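May 26, 2020

Slept badly, got up early, and decided before coffee that the big brown table was finally leaving. I've been saying so since October. It's the old Truswood one that came with the apartment, and it weighs as much as a small car, and every time I want to vacuum under it I end up vacuuming around it instead and pretending that counts. So that was the plan for the day — brown table out, white table in, and maybe a clean floor in between if I had any energy left!

Ivan Tkachuk came over to help carry it down. He wore his good shoes for some reason. We got stuck on the landing, of course. We tried it legs first, then top first, then legs first again but tilted, and then we both put it down and just sat on the stairs for a bit. The woman from the second floor squeezed past us with her groceries and said good luck in a voice that meant the opposite. In the end we went back up, took the legs off (should have started there, I know, I know) and after that it went down easy. It's in the storage space now, wrapped in the old blue sheet. Have to remember to label the bag of bolts or I'll find it in a year and throw it out.

Ivan stayed for lunch. Soup, bread, the end of the cheese. He told me all about the job at Karpenko, which he's had for 3 weeks and already has opinions about. They make everyone fill in a form to get a new pen! He thinks he'll stick it out through the summer anyway, the money's decent and he can walk there. I said he should ask about the other opening, the one in the warehouse, and he made a face but he didn't say no.

## Afternoon, the floor

With the table gone I could see exactly how bad it was. Crumbs along the wall, a dried-up pea, a pencil I'd been blaming other people for, and a grayish patch where the chair legs have been scraping back and forth all this time. I swept, then mopped, then mopped again because the first bucket went so dark it was only moving dirt from one end to the other. Took me 2 hours with breaks. My knees are not happy.

Then I rolled the big black mat back out. I went back and forth on it, whether to keep it or let the floor show for once, but the floor isn't nice enough to show off and the mat is so much kinder to stand on. It had a curl in one corner that wouldn't lie down, so I put the dictionary and the two heaviest cookbooks on it and left them there while I did the dishes. Mostly flat now. Good enough.

## The white table

It's the plastic one, the Pokik, that used to be out on the balcony. I know it isn't fancy. But it's light, it wipes down in a second, and I can shift it by myself without phoning anybody and feeding them soup afterward. The top had cleaned up fine in the shower last week, so today was all about the bottom, which I don't think has had a wash in its life. I don't know why I never looked under there. It's all ribs and little recessed panels, and every one of those was holding its own private collection of dust and old leaves and whatever spiders do with their time. There was a 12 written in marker on one of the ribs too. No idea. It came off with the Drikell spray, along with almost everything else, and then the whole apartment smelled like fake lemons and I had to open the windows.

Best tool was an old toothbrush, by the way. The sponge just skates over the ribs and comes up looking clean, and meanwhile all the dirt is sitting down in the corners.

I wanted to go over the legs as well before it gets stood up for good. They sit in rounded sockets with thin rails running between them, and one of them wobbled all last summer, enough to spill a full glass if you leaned on the wrong side. I pushed it down as hard as I could and it feels better, but I've thought that before. If it's still loose I'll try a strip of rubber, or the folded cardboard trick, which worked on the balcony until it rained.

Belly up on the mat it looks like a much bigger thing than it is, all those white legs sticking up at the ceiling.
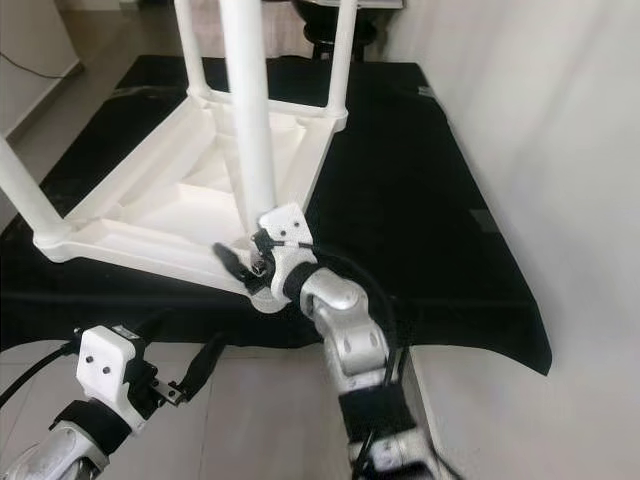 ## Still to do

- Wipe the legs, right down into the sockets this time.
- Label the bolts!! Blue sheet, storage space.
- Find the tablecloth with the yellow border. I think it's in with the winter stuff.
- Put the dictionary back.
- Call Ivan, he left his scarf on the hook and he'll want the soup recipe (I promised, and then forgot to write it down).
- New sponges. More Drikell too, that bottle's nearly done.

Going to heat up the rest of the soup and eat it on the couch. My back hurts and I'm in a really good mood.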